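Desktop Robotics Forum > Kits and Arms > Valtitz twin-arm kit, first impressions (and pens!)

Page 1 of 1

rondstead_reece
Joined: August
Location: Jiltthorpe

Right, the Valtitz twin-arm bench kit is finally bolted down in the back bedroom and I've had it going every evening since, so I thought I'd write it up before I forget what annoyed me. Mine came through Rondstead, the two-arm bundle with the wrist cameras, and I paid for it myself like everybody else.

Short version: I love it. Longer version follows, with grumbles.

Assembly took me 6 hours with a break for tea. The screws are bagged by joint and the bags are labelled, which after my last kit felt like a spa day. The one bad bit is the cable run through the elbow. The manual shows it going in from the wrong side, and if you follow the drawing you end up taking the forearm off again. Feed it from the shoulder end and you'll be fine.

The arms themselves are quieter than I was expecting. You can leave one going while somebody watches telly next door and no one shouts. Calibration is a matter of posing each arm against the little jig and pressing the button, and it has kept its zero through switching off and on again.

Grumbles so far: the power brick is enormous, the teaching software forgets the window layout every single time, and the table clamps are too shallow for a thick worktop. I packed mine out with an offcut of hardboard.

I'm using it for picking up felt pens and putting caps back on, with a view to sorting them by colour later. My niece gets through pens like nobody's business and never puts a lid on anything, so there's no shortage of material. Ask me anything!

Reece Penrose

soyul_h

Lovely write-up, thank you. How is the grip on round things? I had the single-arm version on loan and every pen I picked up rolled in the fingers as soon as the arm turned. I ended up sticking strips of bicycle inner tube on the faces.

rondstead_reece

Better than I feared. If you grab a pen in the middle of the flat part of the fingers it stays put. Near the tips it will swivel, yes. I haven't added any rubber yet, I wanted to see how far the stock parts would go first.

Woo-jin Heo
Moderator

I'm going to be the grump. I've had the same kit since the first batch and I think the fingers are the weakest thing on it. Plain hard plastic, no give at all, and they mark if you so much as look at them. For what Rondstead charge there ought to be a soft set in the box. The arm is very good. The hand is an afterthought.

Also, capping pens is a harder job than it sounds. You need the pen and the cap lined up to well under the width of the cap, and these arms have a bit of slop at full stretch. I gave up and went over to stacking blocks.

kobn_workshop

Disagree, Woo-jin! Hard fingers are what I want. You can print your own pads in whatever squashy stuff you like and swap them in 2 minutes, whereas with a moulded soft finger you're stuck with somebody else's idea of soft. I've got a ribbed pair for bottles and a notched pair for paintbrushes.

Agree about full stretch though. Bring the work in closer to the bases and the slop nearly goes away. Mine does all its fiddly stuff in a patch no bigger than a tea tray.

Bok-nam

Woo-jin Heo
Moderator

Fair, but not everybody has a printer, and the kit is sold as ready to go. That's my whole objection. I'd be happy if they put the pad files and one printed set in the bundle.

rondstead_reece

I'd sign that petition. And I've moved everything closer in on Bok-nam's advice and WOW, what a difference. Should have done it from the start.

roun_jin

Question about the wrist cameras, as I'm deciding between the bundle and the plain arms. Are they any use, or do you end up looking at a wall of gripper? The bundle is 90 more and I could spend that on a decent overhead camera and a stand.

rondstead_reece

Get the bundle! You do see plenty of gripper, it fills the bottom of the view, but for this sort of job that's handy, you can tell straight away whether the pen is sitting square between the fingers or leaning. Sheen off the table is the thing to watch. Mine has a pale wood-grain top and I get bright streaks across it on one side. A matt cloth would probably sort it.

Some notes on how I've got the pen job set up, for anyone wanting to copy it:

1. Bench. White top, both arms within reach of the same patch, clear plastic organiser along the far side for pens and odds and ends. Keep the organiser back from the elbows.

2. Teaching. I lead one arm by hand and record, then do the other. Short recordings work better than long ones. If I fluff it I bin it and start over.

3. Grip height. Take hold of the barrel and leave the cone and the felt clear above the fingers, so there's room for a cap to come down. With the pinkish marker I've settled on this sort of hold, tip straight up:

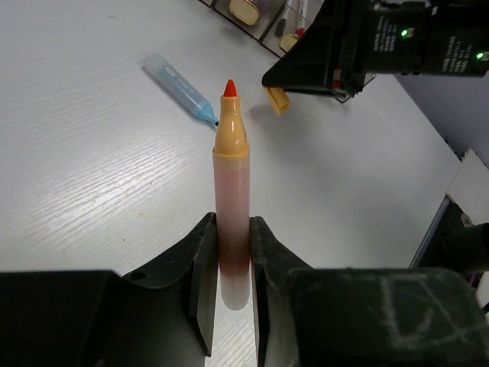
4. Caps. Still the fiddly half. The small yellow one likes to lie at an angle, and the arm has to approach it from the side it's leaning to. I've been teaching that as its own little move.

5. Highlighters. The light blue one has a fatter body than the felt pens, so open the fingers wider before you go in or you'll shove it across the table.

roun_jin

That is exactly what I needed, thank you. I can see the ring where the barrel meets the cone, so there's more detail than I'd assumed from the listing. Bundle it is.

soyul_h

Ooh, and the barrel's held right on the flat faces. I was grabbing mine far too near the ends. Off to try again without the inner tube.

Woo-jin Heo
Moderator

Look at the scuffs on those fingers, though. I rest my case!

kobn_workshop

Scuffs are character. Mine are worse and they grip the same as ever.

Reece, have you tried the other arm as a steady? I rest its closed fingers lightly against the far side of whatever I'm working on. Uses up your second arm, obviously, so no good if that one is bringing the cap.

rondstead_reece

Not tried it but I will. At the moment the plan is for the second one to fetch the cap, so I'd need a third arm, and I don't think the household would stand for it.

One more for Ro-un before you order: there's a newer firmware on the Valtitz page than the one mine shipped with. Do the update before you bolt anything down, the port is on the underside of the base and I had to unclamp the lot to get at it.

roun_jin

Noted, and ordered! Rondstead say it ships with the longer clamps now, so perhaps somebody there reads this forum. Is the step-by-step for the jig in the manual or is it only online?

soyul_h

Only online, under Setup and not under Calibration, which had me hunting for ages. There's a printable version at the bottom of the same page.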